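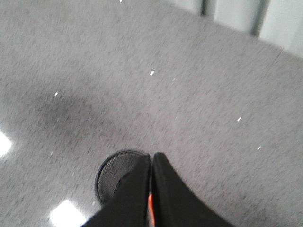

Two black gripper fingers over a speckled gray floor at Clerwood.

Clerwood sets aside money for 30 gripper arms, and I get to tell you about it

CLERWOOD, Fri 20 February. Hi, I'm Solomiia Maksymiv, and I run equipment planning at Clerwood. We've signed off on 30 new arms from Lerkum, with the first seven due in April (I've already cleared the shelf for the spare fingers!).

We went through some 247 line items to get here. The arms were the easy part – it was fingers, cables, chargers and training hours that kept pushing the total up, so this year they all sit in one budget instead of four. If you're planning a purchase yourself, ask for the spare parts price first. I wish I had.

"Solomiia sent me 98 questions and I answered every one," said Shaohua Jiang, sales lead at Lerkum.

We'll post our planning sheet once the first arms are in.

Related
Pakcombe renews its service contract
Lysenko warehouse: leasing or buying?

3 shares | 0 comments
Clerwood Press Desk | Contact | Back to top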